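Wednesday, Pandeo notebook, view dropout runs

Continuing from the Grikow baseline, which was trained with both views always present. The question for this round is whether hiding one view at random during training makes the policy less dependent on the head camera. On the baseline the head view dominates: blanking the wrist view hardly moves the predicted actions, blanking the head view wrecks them.

Setup. Same network, same action chunk length, same learning rate as Grikow. The only change is that for each training sample one view may be replaced by the mean image. Never both at once. Checkpoint every 1,000 steps. Held-out set is 21 episodes, fixed before training and not used for picking the dropout rate. That was done on the Joubert split.

Two held-out inputs, wrist view with the mouse on the table, then head view with the grey bag between the arms.
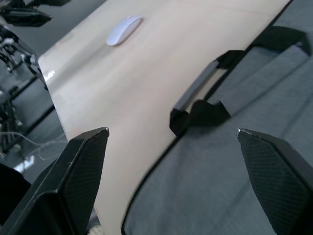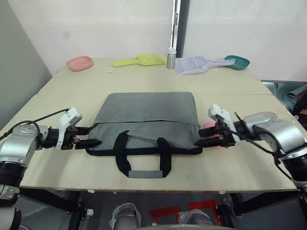

Action error on the held-out set with both views given is slightly worse than the baseline at early checkpoints and level with it by checkpoint 46. With the head view blanked, error is much lower than the baseline at every checkpoint from the fourth onwards. With the wrist view blanked there is no clear difference. The gain is mostly in the last part of the approach, when the gripper is close to the object. Free-space motion is still poor without the head view, as expected.

Two cautions. First, error against recorded actions says little about closed-loop behaviour, so none of this counts as a success rate. Second, the mean image is an odd input and the network may simply be learning to detect it. I tried swapping in a frame from a different episode for one short run. The loss was noisier and I stopped it before it settled, so no conclusion there.

Bug found on the way: the Trorkham loader was applying the colour jitter separately to the two views. Fixed, and the baseline retrained so that the comparison is fair. Old baseline numbers in the May pages should not be used.

To do:
Repeat with 4 seeds, currently only one.
Rerun the frame swap to full length.
Plot error against distance to the object instead of time step, as episode lengths vary too much for the present plot to be readable.
Book arm time for closed-loop tests once the seeds are in.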